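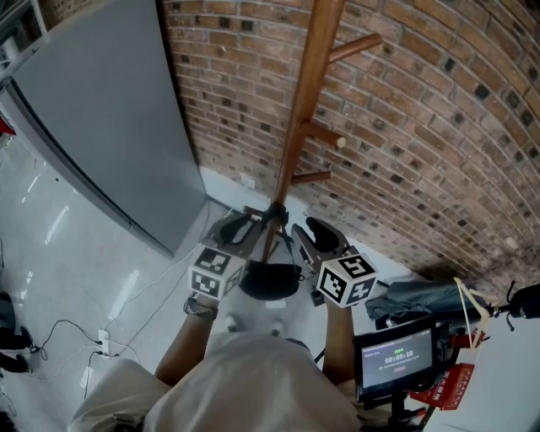
Fig. 1. Coat stand in the corner, brick wall side.

Furnishing Small Rooms, Unit 3
The coat stand: choosing, placing, caring

Please read these notes before Thursday. Bring a tape measure and a pencil.

1. Why we begin with the coat stand

In the first two units we spoke about beds and tables, which take most of the floor. Now we go to the small pieces near the door. The coat stand is a good one for learning, as it has few parts, but all the usual questions are in it: height, weight, balance, finish, and how people move past it.

The word "coat rack" is also used in shops, and it can mean the standing kind or the kind screwed to the wall. In this course I write "stand" for the one on the floor and "rail" for the one on the wall. In your homework please keep to the same words.

2. Parts

Base – the part which touches the floor. It can be a disc, a cross or three feet. In Fig. 1 it is a round black disc.
Pole – the tall middle part. It is often made in two or more pieces, so that it goes into a shorter box.
Pegs – the arms for hanging. They should be at different heights, so that one coat does not lie over the next one.
Joints – the places where pole pieces meet, and where each peg enters the pole.

3. Base and balance

A disc base is easy to sweep around and it needs little floor. The weak point is that a light disc does not hold against a heavy winter coat hung high on one side. Before you buy, hang your own bag on the highest peg in the shop and let go slowly. If the pole moves a lot, choose a heavier base.

With feet the balance is usually better, but people catch their shoes on them. For a narrow hall I would take the disc and hang the heavy things low.

4. Placing

A corner is the natural place. The pole is out of the walking line, and two walls are near if the stand is pushed. However, pegs that point into the wall are lost. Turn the stand until the pegs you use most point to the room.

The pole should stand straight and not rest on the wall. Bricks are rough, and each time a coat is taken the wood rubs a little against them. After one winter you will find a pale line in the varnish. Leave a gap as wide as your hand.

Look also for sockets low on the wall. A long coat will hang in front of them, and then somebody pulls the whole stand to reach a plug. 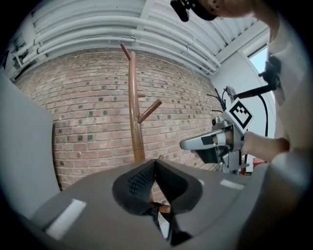 5. Wood and wall colour

Brown wood before red brick is a quiet choice, for both are warm colours. Where the bricks are mixed with dark ones, the wall is already busy, and a plain pole with few pegs looks better than a carved one. Before a white painted wall you have more freedom – there even a bright colour can work.

6. Care

Wipe the pole with a cloth that is only a little damp, then with a dry one. Do not use oil on varnish. Check the joints twice a year and turn the pieces tight by hand. If a peg is loose, take it out, clean the hole, put in a small amount of wood glue and leave it overnight.

7. Comparing models

For the exercise we use three stands from the course catalogue. The catalogue number of the page is 2,311.

Stamside – disc base, pegs at several heights
Custel – cross base, all pegs at the top
Kallio – three feet, pegs at two heights

The Biseo is a rail and is not part of this exercise.

8. Homework

Draw the entrance of your own home, seen from above. Mark the door and how far it opens. Place one of the three stands and write 200 words on your choice: which base, which corner, and where the heaviest coat goes. Write also what you would change if a child lives in the home.

Drawings by hand are welcome. Please write your name on both sheets.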